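News from the Kitchen Corner

2024-03-05

Those of you who have been reading since December will remember that we promised to leave the bench tasks alone for a while and try something closer to a real home. Well, we did it, and it has been a slower and much more enjoyable business than any of us at Cirkard expected. The task we settled on is called Ballum (it was the name of an old folder, and it stuck), and it asks the robot to do what most of us do half asleep after a trip to the store: take fruit out of a basket and put it away in the refrigerator.

We are teaching it by remote control. One person wears the headset and holds the two hand controllers, sees what the robot's head camera sees, and goes through the whole job from start to finish while the Prurkix software records the arms and the camera together. So far we have 294 demonstrations we are happy to keep, gathered by 6 operators, and I want to thank every one of them for their patience, since it is an odd feeling to spend a morning picking up fruit with somebody else's arms. 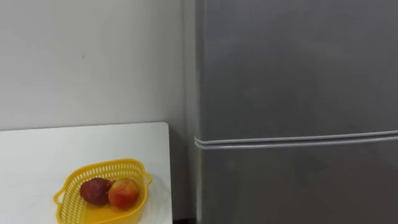
Fruit in the yellow basket, next to the refrigerator. Head camera view.

The fruit has been the easy half, if you can believe it. New operators tend to squeeze too soon, and when two pieces are touching, the fingers like to nudge one while reaching for the other. We now ask people to come straight down, wait a moment, and close slowly. It makes for a longer recording, but the motion is far cleaner, and clean motion is what we want the robot to copy.

The refrigerator door is another story. You don't feel the pull of the seal through the controllers, so the first few tries either don't budge it or fling it wide open. What helped most was practice without recording. Everyone now gets 2 full sessions just to play with the door before we save a thing, and I must say the grumbling about this has died down nicely — a few people have even asked for a third.

Next month we move on to changing things around a bit, with the basket set down in different spots and turned at different angles. After that comes the first training run on the Phan machines, which we have booked for 4 days. If you would like to try a turn in the headset before then, the sign-up sheet is on the door of the lab, and no experience is needed. Wear comfortable shoes, as you will be standing for most of it.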